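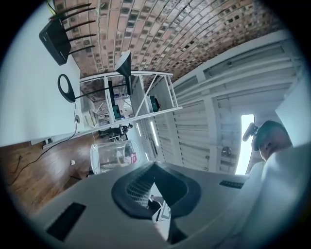 4. Primer uso del secador Brumier

Antes de empezar, compruebe que el pelo está lavado y bien escurrido con una toalla. El secador no debe usarse con el pelo chorreando. Si ha aplicado aceite o espuma con alcohol, espere dos minutos.

4.1 Montaje de la boquilla

1. Verifique que el interruptor está en la posición 0 y que el enchufe está fuera de la toma.
2. Coloque la boquilla concentradora sobre la salida de aire y gírela hacia la derecha hasta oír un clic.
3. Para el difusor se hace lo mismo, pero el clic es más suave. Tire un poco de él para asegurar que quedó fijo.

Nota: la boquilla estrecha de la serie Nernunus no es compatible con este modelo. Entra, pero no cierra.

4.2 Selección de temperatura y velocidad

1. Conecte el aparato y pulse el botón de encendido durante un segundo.
2. Elija la velocidad con la rueda inferior. La posición 1 es para el pelo fino o teñido, la posición 2 para el pelo grueso.
3. Elija la temperatura con el botón lateral. La luz azul significa aire frío, la luz blanca aire templado y la luz naranja aire caliente.
4. Mantenga una distancia de un palmo entre la boquilla y el pelo, y mueva siempre la mano.
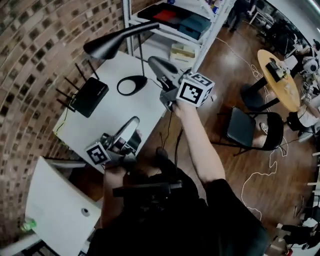 5. Para fijar el peinado, termine con el aire frío – el botón se debe mantener pulsado, no se queda puesto solo.

Precaución: no tape la rejilla trasera con la mano ni con el pelo. Si la rejilla se tapa, el aparato se para y la luz naranja parpadea. Desenchúfelo, déjelo enfriar quince minutos y limpie el filtro antes de usarlo otra vez.

4.3 Limpieza del filtro

El filtro se saca girando el anillo hacia la izquierda. Use el cepillo pequeño incluido en la caja, en seco. No use agua ni acetona. Si el filtro está roto, pida el recambio con la referencia 434 – el recambio 3090 es para el modelo de viaje y tiene otro diámetro.

Aviso: guarde el secador con el cable suelto. No lo enrolle alrededor del mango.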